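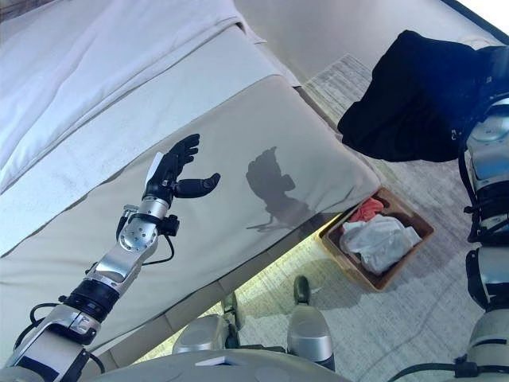
Graltum Orders Second Season of Newsroom Drama "Brerkport"

ARLEY, 03/05/2026 - Graltum has ordered a second season of "Brerkport," the hour-long drama set at a struggling local TV station. The new season will have 13 episodes, the same as the first. Filming starts later in March.

Ngozi Okonkwo returns as Dana Ezeani, the evening anchor who read a false story on air in the season one finale. The new season picks up the next morning, with the station's owner asking for her resignation and her producer refusing to pass the message along.

Chih-ming Peng, who created the series, will write the first 2 episodes and stay on as showrunner.

"We left Dana at her desk with the lights going off," Peng said. "I wanted to stay in that building and see who still talks to her."

The main newsroom set has been rebuilt on a larger stage in Arley. It now includes the control room and the stairwell, which were shot at separate locations last season. The production received 3,460 applications for background work and will hire 400 people over the course of the shoot. 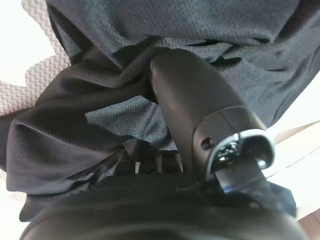 Where can viewers catch up on season one?

All 13 episodes are streaming on Graltum, with captions in English and Spanish.

A premiere date for season two and further casting will be announced later.

Press contact: Graltum Publicity, Arley office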